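Stotham Arm Cell: Equipment Planning README

What to buy, what to buy again, and what to stop buying. Maintained by Svenja Steinbach, with grudging contributions from everyone who has had a purchase request sent back.

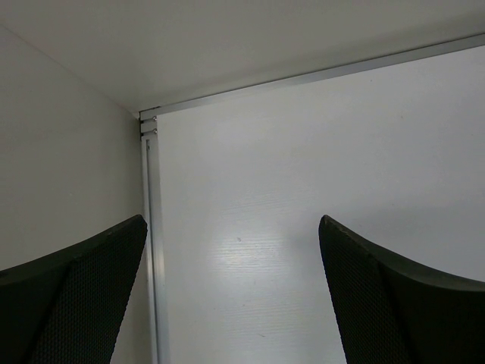 What this file covers

The build list and spending plan for the Stotham cell, plus the two copies of it we want next year. Stotham is the white box with the aluminum extrusion rails and flat panels. If you came looking for the control code, it lives in the other repository, where it is documented with far less care than the money.

The plan folder has four files:

parts.csv: every line item, one row per thing bought
quotes.csv: what vendors told us, including the ones we laughed at
wear.csv: parts that get used up, with swap dates
wishlist.txt: exactly what it sounds like. Please stop adding chairs.

All prices are in US dollars before tax. Shipping has its own column, because Daniyal Jatoi once folded it into unit cost and we spent an afternoon wondering why a bag of screws cost more than the panel it was holding up.

Fingers

We budget for fingers the way other people budget for printer toner. They come in pairs and we replace them in pairs, even if one still looks fine. The current style is black with a textured mesh face on the inside and a smoother rim. The mesh face is the part we care about. The rim is the part people compliment on tours.

Each pair costs 80 from Zorley. Plan on buying them several times over the life of a cell, and put them under "consumables" instead of "equipment" or the request goes through the long approval queue. Anum Talpur found this out for the rest of us and has not forgotten it.

Do not order the cheaper pair listed in quotes.csv under Phùng. Their mounting plates are excellent and we buy those gladly. Their finger pair has a different bolt pattern, and the adapter eats the savings plus lunch.

The box

Budget 700 for one enclosure: extrusion, corner hardware, panels, screws. That is the real number from the last build, receipts attached in the receipts folder. The first estimate was 300, written by Edgardo Cabrera on the back of a parts catalog, and he would like it known that it did not include the panels. Or the ceiling.

Notes for whoever orders next:

- Get the extrusion cut by the supplier. We own a saw. We should not be trusted with it.
- White panels all the way around, top included. They keep the light even and make the cameras easier to live with.
- The back panel has a faint wood-grain-like streaking to it and picks up a bright reflection. For the next two cells, ask for a matte sheet and get a sample in hand before paying. "Matte" on a vendor page is more of a mood.
- Corner joints: buy extra. Same for the small screws, which leave the building by some route we have never found.

Arm, power and controller

The arm is carried over from an earlier project and shows as zero in parts.csv. It is not zero. Jawad Kazmi has added a column called "pretend_price" so that anyone costing a second cell gets the proper shock early. Use that column for planning and the regular one for reporting.

The power supply is a Voltus unit and has given us nothing to complain about, which is rare enough to write down. Buy the same model again. Lead time was 15 working days last time and they met it.

Columns in parts.csv

item: short name, lowercase, no jokes
vendor: as spelled on the invoice
qty: whole numbers, including for things sold by the foot (round up)
unit_cost: what we paid
ship_cost: see above, Daniyal
pretend_price: what it would cost if we had to buy it today
status: quoted, ordered, here, or lost

"Lost" was meant to be temporary.

Planning the second and third cells

Order both sets of extrusion together. The cutting fee is charged per order, so doing it twice is a donation. Fingers can wait until the arms are on site, and the panels should wait for that matte sample.

Requests go in by the end of September. After that the leftover money becomes somebody else's leftover money, and last year it turned into a very nice coffee machine on a floor we don't work on.

Known gaps

- No line for lighting. We have been getting by, and the plan should not assume the next room is as kind.
- No line for labor. Svenja says this is on purpose. Edgardo says it is why the box looked cheap on paper.
- wear.csv has swap dates for fingers but nothing for cables. Somebody should start writing those down before the first one goes.
- The quotes for the Phùng plates have expired. Jawad is asking for new ones.

Changes

Send edits as a pull request with the receipt or quote attached. Requests with no paperwork get closed with a polite note. The second one from the same person gets a shorter note.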